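Unit 7: Packaging, Trade Dress, and the Shopper's Eye

Students should read this handout before the seminar and bring it to class. It supplements Chapter 9 of the course reader and will be referred to again in the review session in April.

**Terms.** A *trademark* is a word, sign, or device that tells buyers where a product comes from. *Trade dress* is the overall look of the product or its package, including shape, color, and the layout of the label. The two often overlap, and a single package may carry both.

**Recognition.** Shoppers seldom read a label in full. Most choices at the shelf are made on color and outline, with the wording checked afterward, if at all. A package that has kept the same outline for many years can therefore be known from its shape alone, even when it is copied in another material or at another size.

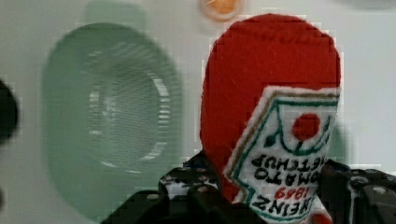 *Photo: Ellery Teaching Collection. For course use only.*

**Class case: Arden v. Turkell.** Arden sold table sauces in a tall bottle with a pointed label. Turkell later brought out a relish in a similar bottle under a different name. Arden asked 328 shoppers to name the maker of the Turkell bottle with its wording covered, and more than half gave the wrong firm. Turkell replied that the bottle's shape was useful for pouring and should remain open to all makers.

Students should consider:

- which parts of the Arden package serve a practical purpose;
- whether covering the wording made the survey unfair;
- how the result might change if the goods were sold in separate aisles.

**Written work.** Submit a response of no more than 8 paragraphs through Trusport. Late work is subject to the department's standard penalty. Survey tables are on reserve at the library desk.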